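Selecting Shower Fittings for the Trosside House

Posted by Mereana Costigan, May 14, 2019

Work on the upstairs bathroom at Trosside has now reached the point where the shower fittings must be ordered. Readers who followed the November entries will recall that the original tray was to be retained. That decision has been reversed, and a new enclosure with a 72-inch rail will be installed along the longer wall.

Four suppliers were asked for quotations. The Grosmont thermostatic valve, priced at $296, was the preferred choice on grounds of finish and ease of servicing. 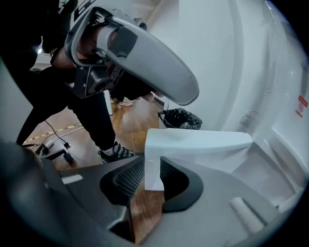

The Mokoena valve was less expensive, but its cover plate would not conceal the existing opening in the tile - a matter of some importance, as no matching tiles remain. Stustiren offered a suitable plate in brushed nickel, although delivery was quoted at 48 days.

The Grosmont valve has therefore been ordered, together with a fixed shower head and a separate hand shower on a sliding bar. The plumber has requested that the water pressure be tested before the wall is closed. 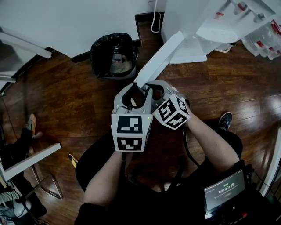 Seated, with one in each hand, over the dark plank floor.

A further entry will address the choice of drain cover and the sealing of the tray. Comments on either subject are welcome.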